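October 23, 2023

1/ ok, kitchen thread. We signed off on the cabinets in August and I have learned so much about drawers that I need to put it somewhere or my family will stop eating with me 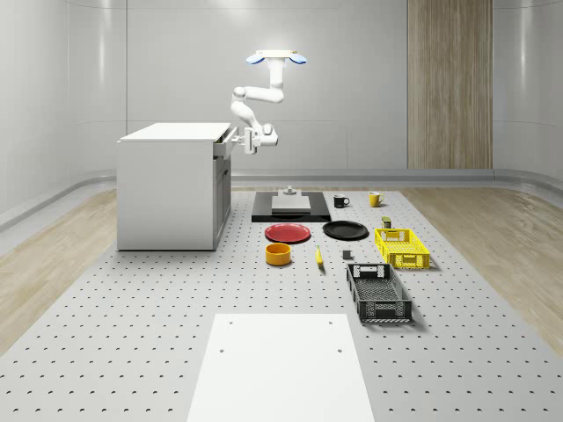

*white cabinet, white top, top drawer open just a crack*

2/ The big thing: put drawers in the bottom cabinets. All of them, if you can swing it. I grew up with those deep lower cupboards where the good pot lives in the back and you have to lie down on the floor to get it. Never again!!

3/ Our installer, Brunello Testa, talked me out of five skinny drawers in one stack. He asked what was going in each one and I got as far as "um, napkins?" We went with 3 per stack — one shallow, two deep — and I haven't missed the others for a second

4/ Shallow on top for forks and knives and the peeler and all that. Pots in the bottom. The middle one was supposed to be for bowls and is now bowls plus batteries plus birthday candles plus a tape measure (I know, I know)

5/ Handles. We got quotes from Prurkard and Stekon and the handles alone were making my eyes water. I ordered 14 of them from Stekon in the end, and then my sister came over and said they looked like a dentist's office. They're staying

6/ Measure your tallest thing before you pick drawer heights!! I measured the stockpot without the lid. The lid now lives in a different drawer and I think about it every single time I make soup

7/ Soft close: yes. I thought it was a silly upsell. Then I made toast at 5 am with a sleeping baby one room over and I would have paid double

8/ Someone asked about all white. Yes it shows every coffee drip. I also SEE every coffee drip, so it gets wiped, which never happened with the old brown ones (I don't want to think about the old brown ones)

9/ Liners: I bought the fancy cork kind for the top drawers and cheap grippy stuff for the rest. The cheap stuff is better. It stays put and you can rinse it in the sink

10/ Also check which way the dishwasher door drops before you put a drawer on the corner. Ours clears by about 2 inches, and that was pure luck, I did not plan it

11/ Next up is the pantry wall. I'm torn between pull-out shelves and plain old shelves with baskets. If you've had pull-outs for a few years, do they sag? Tell me everything, I'm ordering soon and my husband has asked me to stop bringing it up at dinner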